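Girish Rathore aprende neerlandés de noche, después del turno

Girish Rathore llegó a Trostden hace cuatro años con un título de enfermería y sin hablar una palabra de neerlandés. Me recibe en la cocina de su piso, donde tiene las fichas de vocabulario pegadas a los armarios. «Mi mujer ya no las ve», me dice, «pero yo todavía leo la del azúcar cada mañana».

Estudia en Pledero, una escuela nocturna pequeña, en un grupo de 11 alumnos. Las clases son de 2 horas y el curso cuesta 400 euros, que él paga en dos partes. Su profesor, Kobe Verbeke, trabajó antes como traductor y tiene fama de severo. «No soy severo», protesta Verbeke cuando le llamo por teléfono. «Pido que hablen. La gramática la pueden leer en casa, en el tranvía, donde quieran.»

Rathore me confiesa que lo más difícil no fueron los verbos, fueron los pacientes mayores. Hablan en dialecto, muy bajo, y muchas veces comienzan la frase por la mitad.

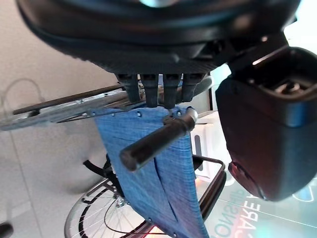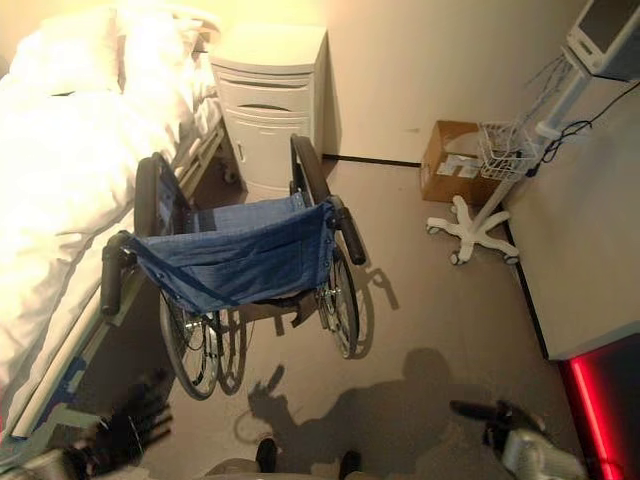
La silla de ruedas plegada, junto a la cama.

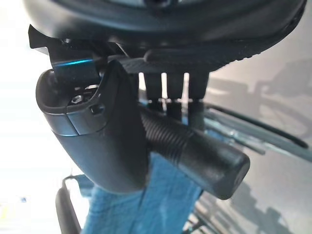 «Una señora me pidió una cosa tres veces y yo le llevé agua tres veces», recuerda. «Ella quería la ventana abierta. Al final bebió el agua, por educación.» Desde entonces lleva una libreta en el bolsillo y anota las palabras como las oye, con la ortografía que le sale. Los jueves se las enseña a Verbeke, que a veces tampoco las conoce y tiene que preguntar a su madre.

En abril hizo el examen oral. Le tocó describir una avería en casa, y habló tanto de su caldera que la examinadora tuvo que interrumpirlo. Aprobó, aunque la parte escrita la debe repetir después del verano.

Le pregunto en qué idioma sueña. Se queda pensando y llama a su mujer, que está en la otra habitación. Ella contesta que dormido solamente habla hindi, y casi siempre de comida.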